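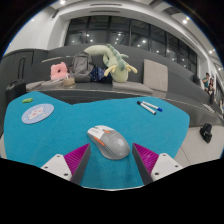 Priltby, July 14, 2023

The present entry concerns the second release of Plorkico, the replay and alignment tool maintained on this site. It records the changes made since the November entry, the reasons for them, and those matters that remain open. Readers who require only the installation notes will find them in the repository.

Plorkico accepts a recording made with a hand-held gripper and produces two things: a path for the gripper through the room, and a value for the opening between its fingers at each moment. A control policy is then trained on both. An error in either one is passed on to the policy without any warning, and for that reason the tool has always placed more weight on rejecting poor recordings than on rescuing them.

The finger opening is the simpler of the two. The magenta pads are easily separated by color from a turquoise tabletop or a gray mouse, and the estimator fits one line to the inner edge of each. In the first release, the opening was computed from the distance between the two fitted lines at a fixed image row. This was adequate when the fingers were wide apart. When they closed on a thick object the pads bent, the chosen row no longer met the pad where expected, and the estimate drifted low. The second release fits the base of each pad separately from its tip and reports both values. The difference between them is stored as its own channel, under the name "flex." No claim is made that flex measures force. It is offered as an indication that contact may be taking place, and users are asked to treat it in that spirit.

The path of the gripper presents greater difficulty. Plorkico does not contain a mapping method of its own and relies on Clendasov, which tracks visual features between frames and combines them with inertial readings. Clendasov performs well in furnished rooms. It performs less well when the lens is lowered toward plain fabric, as there is little on a smooth blue surface for it to hold. In that position most of the usable features come from the background – the edges of the seating, the cushions, the corners of the window frames.

Dark windows deserve separate mention. A ceiling light reflected in glass is bright and sharply defined, and a feature detector will select it readily. The reflection does not, however, belong to the surface of the glass. It behaves as a point lying well behind it. Provided that the glass is flat, this does no harm, and the point may even serve as a useful distant landmark. Where a bank of windows follows a curve, the reflection can pass from one pane to the next and the apparent point jumps. The first release had no provision for this. A single jump was usually discarded as an outlier, but several at once could pull the path aside by 18 millimeters, which is more than enough to make a grasp on a computer mouse fail on replay.

The remedy adopted is a modest one. Bright, small features are now placed on probation for 9 frames before they are permitted to influence the map. During that period their motion is compared with the motion predicted from the inertial readings and from the older features. Those which disagree are dropped, and the decision is written to the log so that it may be reviewed. A learned mask for glass was tried in the spring and set aside. It removed the window frames along with the panes, and the frames are among the best features such a room has to offer. 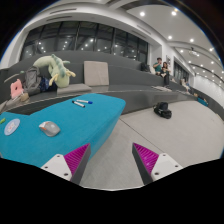

One reader of the November entry wrote to say that all of this effort is misplaced, and that a printed marker board on the table would settle the path problem in an afternoon. The same reader added that a tool which depends on the background will fail the first time someone sits down in it.

Both remarks have merit. A marker board does give a firm reference, and Plorkico will make use of one if it is listed in the session file. The difficulty is that a board must be placed, measured and kept in view, and recordings made over a wide area lose sight of it quickly. It was judged better to support the board as an option than to require it. With regard to people, the probation rule applies to them only in part. A person who walks is rejected without trouble. A person who sits still for some time and then lifts an arm may be accepted into the map and later disturb it. The effect on the path has so far been small where the person is distant, but it has not been measured with the care it deserves, and no figure will be given here until it has.

The replay viewer has also been revised. It formerly loaded a whole recording into memory. It now reads in blocks of 500 frames and remains responsive on an ordinary laptop. The path, the finger opening and the flex channel share a single time axis, and a segment marked for rejection in one is marked in all three. Session files from the first release will open, although the flex channel will be blank until the recording is processed again.

Two defects are known. Under strong side lighting the ridges of the pads can be read as the pad edge, and the opening then flickers between two values. A median filter hides the symptom and has been left off by default, as hiding it seemed the worse choice. The second defect concerns the Delaunay export format, in which time stamps are rounded on writing. Users who depend on that format are advised to remain on the first release for the present.

Reports should be accompanied by the log file.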